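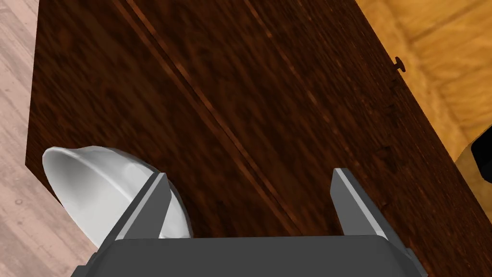
Dark wood grain, top of the cabinet

Oiling or waxing old cabinet tops?

Onyeka_home
Sep 17, 2022
Hello all. I have a dark wooden cabinet and I want to treat the top before winter. My uncle always used linseed oil, two coats, and he never complained. But in the shop they told me to buy hard wax, 40 dollars for a small can, and I am not sure it is worth the money. Which one holds better under plates and cups?

pavska51
Wax. I did my dining table with oil in January and by spring it had white rings everywhere. With wax I only buff it again every 3 months.

Damilola Edet
I do not agree with pavska51. White rings usually come from heat or from a finish that did not have time to cure. Oil needs weeks in a cold room - many people put their cups back after two days. And please lay the oily rags flat outside to dry, they can catch fire by themselves.

Onyeka_home
Thank you both. And what about pale boards with knots and small holes? I would like to keep the color as it is.

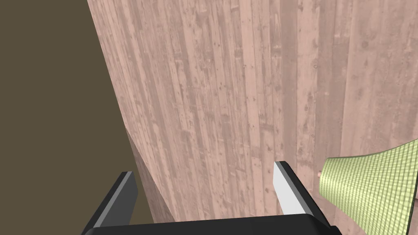
Salamatu Okeke thinks oil is the wrong choice for any pale wood, as it turns yellow with the years, and she would take a clear matte wax and test it first where it does not show.

pavska51
Agree with Salamatu. Also do not fill the small holes, the filler always takes a different shade.

Damilola Edet
For the pale wood, yes, wax. For the dark top I still say oil, but thin, and wipe off all the extra after fifteen minutes.

Onyeka_home
Then I will buy a small can of each and try them on a scrap board first. Does the wax need sanding between coats?

pavska51
Only very light, with fine paper. Mine says so on the can.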